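The Drela Folding Divider, Four-Panel

Every office has a corner where something is happening that the rest of the office would prefer not to watch. Somebody is eating soup. Somebody is on the phone with a landlord. The Drela was made for that corner, and it has been the best-selling thing we carry for long enough that we have stopped pretending to be surprised.

It is a folding screen. It folds. The fabric is ribbed polyester on a powder-coated steel frame, and the panels hang from a rod at the top of each section, so you can slide one off and wash it when the soup wins. Hinges go both ways, which means you can set it in a zigzag, a gentle curve or a sulky L. Please don't set it in a straight line. It will stand like that until the first person walks past with any purpose.

What it won't do is keep out sound. We get asked this more than anything else. Fabric takes the edge off an echo, and that is all it takes. If you can hear Minoru Hirose's ringtone now, you will go on hearing it, only without Minoru Hirose — most customers consider this an improvement.

Assembly is 12 screws and a hex key. The key is in the bag taped to the inside of the carton lid, where everyone throws it away. Spares are free, just write to us. The feet have rubber caps for hard floors, and on thick carpet you'll want the wide feet from Merkix, sold separately, for which we're sorry.

Colors are dark brown, oatmeal and a gray that photographs blue. Frames come in light gray only. We tried black once and sold three. 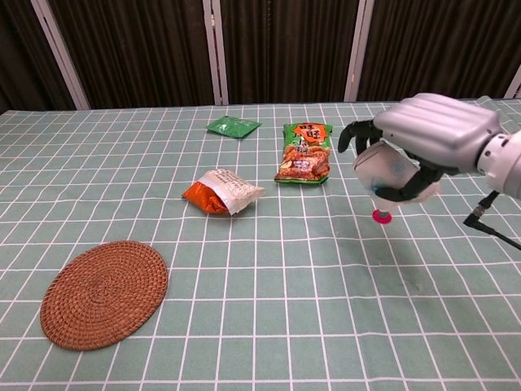
Mayu Uchida wrote in to say that she's had hers for two winters, that the brown hides coffee better than she deserves, and that the hinge pins squeaked until she put candle wax on them. She'd also like it in a taller size. So would Asuka Arai, apparently, and we've passed both notes on to the factory.

Ships flat in one carton. Returns are accepted within 100 days, folded, please.

Recently viewed
Merkix Wide Feet, set of eight
Drela Replacement Panel, oatmeal
Malý Coat Stand
Bovement Rolling Whiteboard
Drela Hinge Pins, bag of 80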